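Skotton Sliding Door Threshold Seal Kit, two-panel set
Reviewed 4/20/23
Rating: 4 out of 5

The kit replaces the brush seal and the bottom rollers on a standard two-panel sliding glass door. It comes with two tandem roller assemblies, a coil of pile weatherstrip, a stainless track cap and a hex key. The key is soft and rounded off on the second adjustment screw. Use your own.

Fitted to a patio door that had been dragging since August. The old rollers had flat spots and the track had a shallow groove worn near the latch side. Lifting the panel out is a two-person job. Clean the track with a stiff brush and mineral spirits before the cap goes on, or the adhesive strip will not hold at the ends. Mine lifted at one corner after a week and had to be pressed down again with a roller.

Pull force on the handle, measured with a luggage scale, dropped by more than 80 percent. The Zekeo kit I used on the previous house did slightly better on force but ran louder, with a distinct click at the track joint. The Skotton cap covers the joint and the click is gone.

The pile strip is the weak part. It is cut generously but the backing is thin and it bunches when fed into the channel. Feed it from the top, and trim after a day. Baysal sells a stiffer strip in the same width, and I would buy that separately for an exposed door.

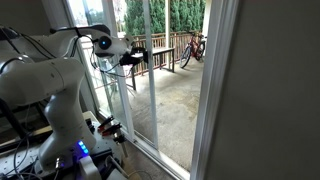
Height adjustment is the other point to watch. Each roller screw has a usable range of a few turns, and past that the panel tilts and the latch stops lining up with the keeper. Set the latch side first, close the door, check the gap along the jamb, then bring up the other side.

Instructions are one folded sheet with small diagrams. The torque note is missing from the English side.

Pros: quiet, cap fits without cutting, good rollers
Cons: soft hex key, thin pile backing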